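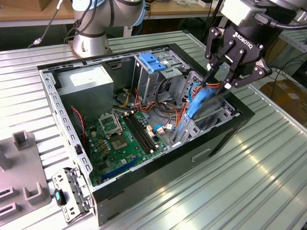 ## Teleop demos for pulling cables out of old PC towers - policy hesitates right before the grasp

**ribboncable_blues**
posted September 18, 2019

Ok so. We're teaching an arm to strip desktop towers for recycling. Lid is off already when it gets to us, case on its side on the bench. Task is: reach in, grab the flat cable, lift it clear of the drive area, let go over the bin. Operator drives the arm by remote with a hand controller, we record, train on it. Two-finger Robotiq on the wrist.

Have 133 demos so far, from 2 operators. Project is called Hillora internally if anyone here has seen our other threads.

Problem - the approach is fine, drops into the case fine, then it gets near the cable and just hovers. Sort of dithers. Sometimes closes on air, sometimes closes on the power wires instead and tugs on those, which is a hard stop for us. Played back one of our own demos open loop and it grabs ok if the case is in exactly the same spot, so I don't think it's the arm.

Things I already tried

- slower approach, no change
- more training steps, went to 1740 epochs, got worse if anything
- dropped the fixed overhead view and kept wrist only, much worse
- taping the cable so it stands up. Works but thats cheating

Also the wrist view is mostly gripper. Fingers and brackets take up a huge chunk of the picture, and once you're in close what you see past the tips is whatever is in line with them. Motherboards differ from case to case too. Do I need way more demos or different demos?? My boss wants to just say 600 and be done with it. That's weeks of driving.

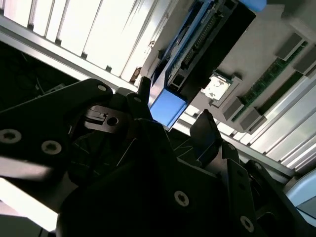 **lowtorque**
accepted, 14 votes

Different demos first. Don't go to 600 of the same thing, you'll get a very confident hover.

The hover is almost always the operator. Go watch your recordings right before the close. I bet they stop and think in there, every time - lining up, checking a screen, nudge left, nudge right, wait. The policy learns the waiting. It has no idea why anyone waited, so it sits there.

What we did in our shop on a similiar job (connectors, not ribbon):

1. Trim the pauses. Script it, anything where the tool barely moves and the fingers don't change gets cut down. Keep a few frames or the close comes in too early.
2. Have operators practice without recording till they can go in and grip in one motion. Takes an afternoon.
3. Pick one rule for where to grab and write it on the wall. If one of your people takes the cable near the connector and the other one takes it mid span, the average of those two is nothing.
4. Record recoveries. Start the demo with the gripper already in a bad place, over the power wires say, and drive out of it and over to the flat cable. Make these maybe a quarter of the set.

Point 4 is what fixed wrong-wire grabs for us. Clean demos never show it being wrong so it can't get un-wrong.

Also keep both cameras. Wrist for the last bit, fixed one for which cable is which. And delete the epochs thing from your list, stop way earlier, check on held out cases and not held out demos from the same case.

> **ribboncable_blues:** watched twenty-odd of them. Yep. Long dead pause before the close in nearly all, and one operator goes connector end, the other goes middle. Ugh. Redoing.

> **lowtorque:** sorry lol. Keep the old ones, trim and sort by grab spot, you might save half

**sketstead_bench**
6 votes

Agree with the above, adding one thing on the controller. Check your latency. If the video the operator sees is lagging the arm, they *have* to move-and-wait, it isn't a habit, and no wall rule will train it out. We were sending our feeds through the office network like idiots. Ran a cable straight to the operator station and the pauses mostly went away by themselves.

Other option is don't teleop the last bit at all. If your arm has a hand-guide mode, grab it by the wrist and walk it in. You can feel when a finger touches the chassis, with a remote you usually can't. Downside, your arms and sleeves end up in the fixed camera, so you have to replay the motion without you in it and record that. And replay on soft cable never lands quite the same. We use it for rigid stuff like drives and RAM, went back to remote for anything floppy.

For the tugging, put a force limit on the lift, low, and when it trips have it open and back up. Record that too as a demo. Don't leave it to the policy to be gentle.

**mossy_relay**
0 votes

just use a bigger gripper? or cut the cables with snips first, why does a robot need to pull them

> **ribboncable_blues:** need them whole, they get resold. Bigger gripper doesn't fit between the cage and the power supply wires on half the cases

> **mossy_relay:** ah ok

> **ribboncable_blues:** update for anyone finding this later - trimmed pauses, one grab spot (connector end), added the recovery ones. Hover is gone on the cases it has seen. Still grabs the wrong wires now and then on new ones, so force limit is going in next. Will post if the latency check turns up anything, havent got to it yet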